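4. Setting up the pantry list and spending limit

The Ekmont kitchen scale comes with a pantry list that claims to keep track of what you have in and what you spend. It can do a fair job of the first. The second depends on how patient you are with typing in prices, and most people give up by the second shop. Set up the parts you will use and leave the rest switched off.

Before you start: the scale needs two AA cells and must be on a flat, hard surface. The box says it will work on a folded tea towel. Readings taken that way drift, so we don't recommend it.

4.1 First set-up

1. Press and hold LIST until the display shows 0 and the green light stays on.

2. Choose your units. Grams are the default. If you switch to ounces later, every item already saved is rounded again, and small amounts such as dried yeast or spices can end up as nothing at all.

3. Put an empty jar on the plate and press TARE. Do this for each kind of jar you own. The Binstead storage jars sold with some kits are listed as 179 g, but lids vary, so weigh yours and ignore the printed figure.

4. Fill the jar, place it back on the plate and press SAVE. Pick a name with the arrow keys.

Note: The memory holds 66 items. The leaflet suggests this is enough for "any home". It may be, if you don't bake.

4.2 Adding packets as you shop

Packets can go on the list without being weighed, using the weight printed on the pack. Shop mode runs on the handheld unit only, and it does not need a signal, whatever the warning on the screen says.

1. Take the handheld unit off its dock and press SHOP.

2. Enter each packet as it goes into the trolley. Leaving it all until the till sounds quicker, but you will miss things, and crisps and snacks are the usual ones.
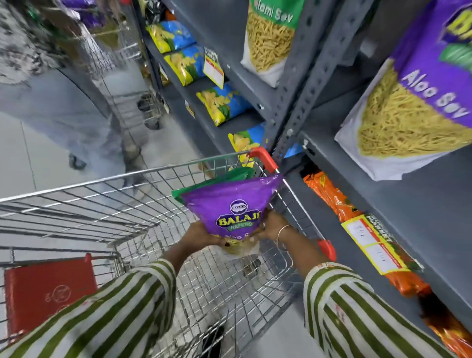

3. Choose a group for the packet: Staples, Tins, Snacks or Other. There is no way to add a group of your own. Anything frozen has to go under Other.

4. Type the price if you want the spending limit to work. Multi-buy offers are not understood, so enter the price you expect to pay and divide it between the packs.

5. Press DONE and put the unit back on its dock when you get home. Copying takes up to a minute – longer if the list is nearly full.

Caution: Do not lift the unit from the dock while the light is flashing. The list on the scale may be lost, and the UNDO key does not bring it back.

4.3 The "smart" reorder alert

The alert is meant to tell you when something is running low. It is set at 800 g for every item, which makes sense for flour and none whatever for pepper. Change it item by item under LIST, then LEVEL, or turn it off.

The Darnitz voice add-on reads alerts aloud. It can't be made quieter at night, so unplug it before bed if the kitchen is near a bedroom.

If the alert keeps sounding after you have topped up a jar, weigh the jar again and press SAVE. If that fails, take out the cells, wait a minute and put them back. Saved items are kept. The clock is not, and will need setting again from section 2.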